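Éloge du tournevis lent

À l'atelier partagé de la rue Nimri, on me demande régulièrement à quoi sert d'apprendre à un bras robotisé à changer le processeur d'un vieux PC. La question est posée gentiment, en général par quelqu'un qui vient de passer 49 heures à poncer un tabouret.

Je pourrais parler de recyclage, de pièces détachées, de toutes ces tours qui finissent à la benne avec une carte mère en bon état. Ces arguments existent et j'y crois les jours où je suis bien disposé. Mais la vérité du bricoleur est moins présentable : un être humain muni de deux pouces fait ce travail en cinq minutes, il le fait mieux, et cela ne m'a jamais découragé.

Le socket est d'ailleurs un adversaire choisi avec soin. Un levier, un cadre métallique, un petit carré où rien ne doit tomber de travers. J'ai vu des adultes retenir leur souffle au-dessus de cet emplacement, et ils avaient des yeux.

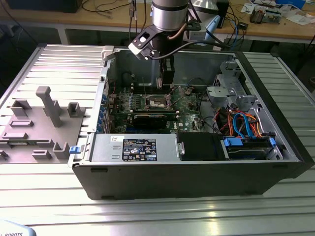 Le mythe du gain de temps

Toute la littérature sur l'automatisation domestique commence par une promesse : vous allez gagner du temps. J'aimerais rencontrer ceux qui en ont gagné, et leur emprunter un peu du leur. Fadi Ghanem, avec qui je partage l'établi (et donc la responsabilité des câbles noirs qui s'y reproduisent), tient un cahier de nos soirées. J'ai cessé de le lire en octobre dernier, quand il a commencé à faire des additions.

Le plus long, dans cette affaire, c'est tout ce qui entoure le mouvement. Il faut que la tour soit couchée au même endroit que la veille. Il faut que la plaque imprimée en 3D, celle qui porte les supports, ne bouge pas sur le plateau rainuré. Nous en avons dessiné plusieurs versions, et chacune était définitive. Fadi défend les formes simples ; moi, j'ajoute des plots, comme d'autres ajoutent des coussins sur un canapé.

Et puis il y a le câble. Personne ne se méfie assez du câble. On calcule une belle trajectoire, on la vérifie sur l'écran, on se félicite, et l'on découvre qu'une boucle de gaine noire a elle aussi des projets. Aucun des tutoriels que j'ai suivis ne lui consacrait plus d'une phrase – il « suffirait » de la laisser libre.

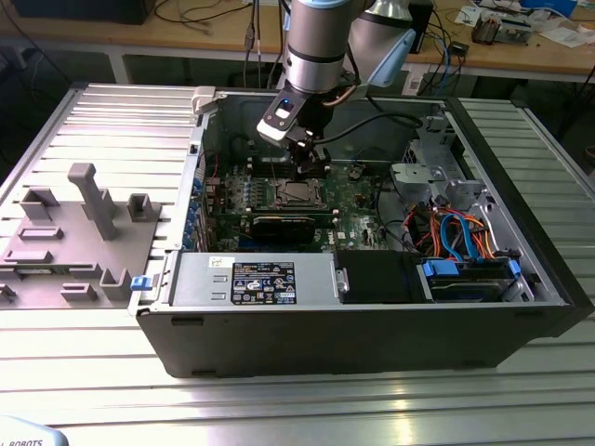
Yogesh Sachdeva, qui travaille chez Turnetti et vient parfois nous voir manger des biscuits devant une machine à l'arrêt, estime que nous prenons le problème à l'envers. D'après lui, il faudrait concevoir des ordinateurs que les robots puissent ouvrir sans effort. Il a sans doute raison. C'est un raisonnement d'industriel : quand le monde résiste, on commande un autre monde. Nous avons, nous, un budget de 300 euros et un boîtier dessiné pour des doigts.

Je tiens à cette contrainte. Un boîtier de PC est plein de petites politesses adressées à la main : des loquets bleus qu'on repère tout de suite, des leviers, des tiroirs à disque. Quand on doit expliquer à une pince chacun de ces gestes, on s'aperçoit qu'on ne les avait jamais regardés. J'ai monté des ordinateurs pendant des années sans pouvoir dire dans quel ordre je posais les doigts. Maintenant je le sais, et cela me gêne beaucoup quand j'en monte un.

On me répondra que c'est cher payé pour une leçon d'attention, et que la poterie rend le même service avec, en prime, des bols. Je l'admets volontiers. J'ai d'ailleurs essayé la poterie ; mes bols ont moins bien vieilli que mon code.

Fadi voudrait présenter le montage à la journée portes ouvertes de Kusbridge. Je suis contre, pour l'instant. Le public attend d'un robot qu'il aille vite, et le nôtre descend vers la carte mère avec la prudence d'un notaire dans un escalier. J'ai proposé de mettre des chaises.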